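Cahier d'atelier, mars, mardi, début d'après-midi
Évaluation du kit bimanuel Zestar (version simulateur)

Je reprends le fil là où je l'avais laissé, avec un café et un peu plus de patience que la dernière fois. Rappel pour ceux qui n'ont pas suivi : Jidine nous a ouvert une licence d'essai du kit Zestar, la partie logicielle seulement, pour que nous puissions nous faire une idée avant de parler matériel et surtout budget. L'essai dure 29 jours et j'aimerais bien ne pas me réveiller l'avant-veille.

L'installation s'est mieux passée que je ne le craignais. La doc est bilingue, un peu bavarde (je suis mal placée pour m'en plaindre), et les exemples se lancent du premier coup, sauf celui du tri, qui cherche un fichier de configuration dans un dossier au nom changé entre deux versions. Shakuntala a trouvé le bon chemin pendant que je relisais pour la troisième fois la même page. Merci à elle ! Je l'ai noté en tête du script pour le prochain qui tombera dessus.

Exercice du jour : le rangement dans le plateau. Un bras s'occupe du plateau rouge, l'autre va chercher les petits objets sur la table. Dit comme ça, c'est l'enfance de l'art, mais c'est là que l'on voit si la coordination des deux bras tient la route, et c'est ce qui nous intéresse pour le poste Brekke, où l'on passe encore beaucoup trop de temps à caler les bacs à la main.

J'ai fait six essais avec les réglages d'usine. Quatre sont allés au bout. Dans les deux autres, la prise était bonne mais le plateau avait pivoté entre-temps, et l'objet est retombé à côté. Je soupçonne l'effort de serrage, réglé trop bas par défaut. On peut le modifier dans le panneau de droite, à condition de savoir qu'il faut d'abord mettre la simulation en pause, sinon la valeur revient toute seule à l'ancienne, sans message. J'ai perdu un bon moment là-dessus et je le signale à Jidine.

Ce qui me plaît : la reprise à partir d'un instant choisi, très agréable quand on veut rejouer seulement la fin d'un geste. Les journaux sont lisibles et s'exportent sans bricolage. Ce qui me plaît moins : le module de planification Sketex, vendu à part, que la plaquette laisse croire inclus. Marta Stetsiuk leur a écrit pour avoir un prix clair, pas de réponse à l'heure où j'écris.

À faire : recommencer la série avec un serrage plus ferme, sans toucher au reste pour une fois. Essayer une position de départ différente pour le bras gauche. Demander si la licence permet de travailler à plusieurs sur le même projet, parce que Shakuntala et moi nous marchons un peu dessus.

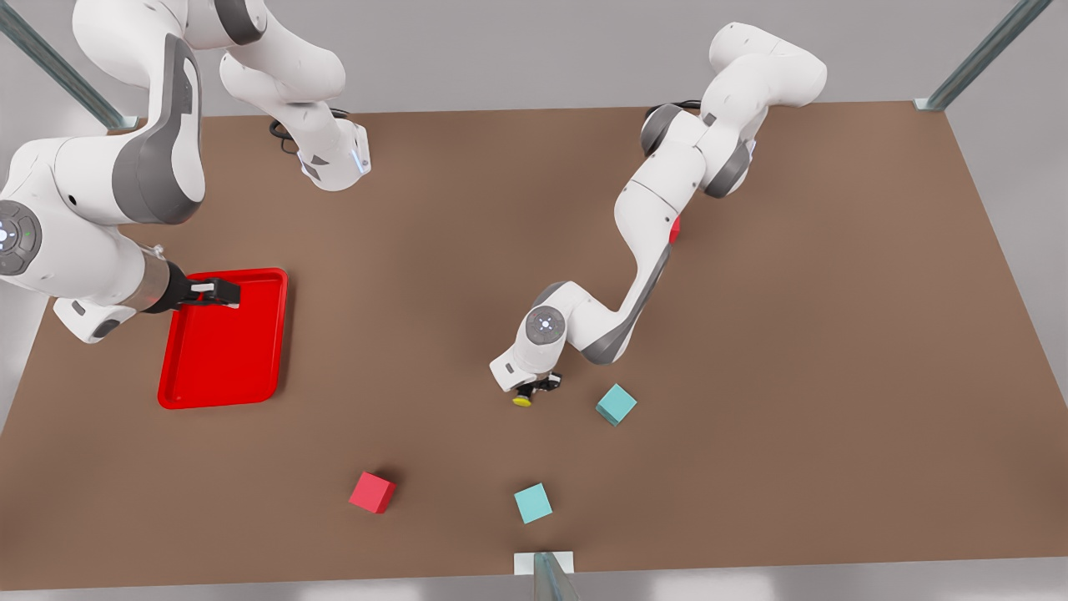 Peut-on garder les scripts écrits pendant l'essai si l'on passe ensuite à la licence complète ?

D'après la doc de Jidine, les scripts et les réglages restent dans le dossier du projet et se rouvrent tels quels avec la licence complète. Seuls les enregistrements de simulation sont à exporter avant la fin de l'essai.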